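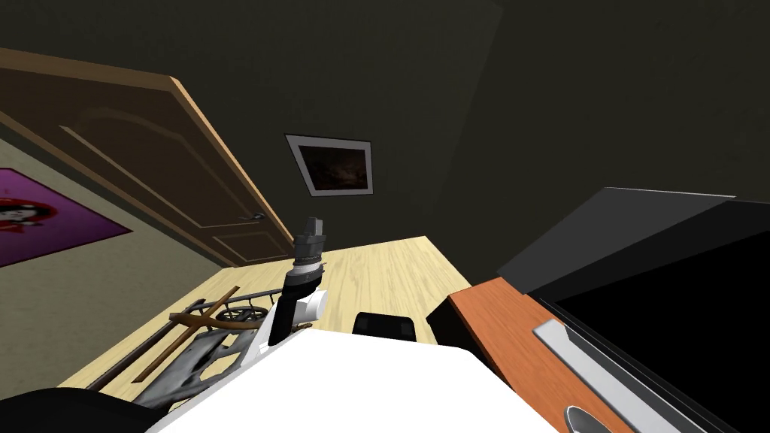
Property Data Editor, Lodges and Private Houses (2 posts)

Employer: Gilden
Location: Nisthorpe office, with remote work by arrangement
Contract: Permanent, full time
Reports to: Head of Product Data
Start: January

Background

Gilden sells tailor-made trips to small lodges, tented camps and exclusive-use houses. The current portfolio holds 476 properties, of which 157 are rented as whole houses. Every itinerary, quote and printed travel document draws its property details from one database, Clinis. Errors in Clinis go straight into what the client receives: a wrong transfer time, a room listed as a twin that can only be made up as a double, a minimum age that changed last season.

The two editors appointed will keep these records correct. The posts sit in the product team and have no sales targets. Client contact is rare.

Duties

Enter new properties in Clinis from contracts, rate sheets and site inspection reports.

Check each existing record against the current contract before the rates for the next season are released. The main release is in October, with a smaller one in March for properties that close during the rains.

Maintain room-level data: bed configuration, maximum occupancy, extra bed policy, step-free access, power supply and charging hours, and which rooms can be connected for families.

Maintain transfer data: nearest airstrip, surface and usable length, road time in dry and wet conditions, latest arrival time, and luggage limits by carrier.

Write the short property text, with a limit of 20 lines. House style is plain. Adjectives that cannot be checked are removed at edit.

Record child policies in the structured fields, including vehicle rules, the minimum age for walking activities and any requirement for private guiding. Free-text notes are used only where no field exists.

Resolve discrepancy tickets raised by the sales and operations desks. A ticket that affects a client departing within the week is handled the same day.

Reconcile availability feeds for properties represented by Ó Gríofa, which uses its own room codes. A mapping table exists and must be kept current.

Required

At least one year of work with reservations, contracting or product data for a tour operator, lodge group or ground handler.

Accurate reading of supplier contracts, including stay-pay offers, seasonal supplements, release periods and cancellation terms.

Confident use of spreadsheets, including lookups and basic data validation.

Clear written English. Text is published without a second rewrite.

Right to work at the Nisthorpe office without sponsorship.

Useful but not required

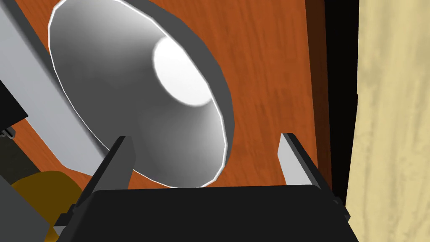

Working knowledge of French, Portuguese or Swahili, for correspondence with owners and camp managers.

Experience of light aircraft schedules and seat-in-plane rates.

Prior use of Clinis. Training is given to all new starters, and applicants who have used a comparable system are not at a disadvantage.

Hours and conditions

Standard hours are 9:00 a.m. to 5:30 p.m. with an hour for lunch. During the October release, start times may move to 8:00 a.m. so that calls can be made to suppliers in East Africa. Overtime worked in this period is returned as time off and must be taken before the end of March.

After the probation period, up to three days per week may be worked from home. The first month is spent in the office.

Each editor joins one inspection trip per year, planned in low season. These are working trips. A typical day covers three properties, and measurements, room checks and photographs are completed on site using the standard form. Travel, meals and insurance are paid by Gilden. Applicants should be comfortable in light aircraft and on unpaved roads.

Salary is set by pay band and confirmed before interview. Applicants may ask for the band sheet at any stage.

How to apply

Send a resume and a cover letter of no more than one page to the product team at the Nisthorpe office. Put "Property Data Editor" in the subject line and state your notice period.

Shortlisted applicants complete a one-hour exercise: a sample contract and an incomplete property record are supplied, and the record must be corrected and a list of queries for the supplier drawn up. The exercise may be done remotely. Interviews follow at the office in November.

Applications submitted through agencies are not considered.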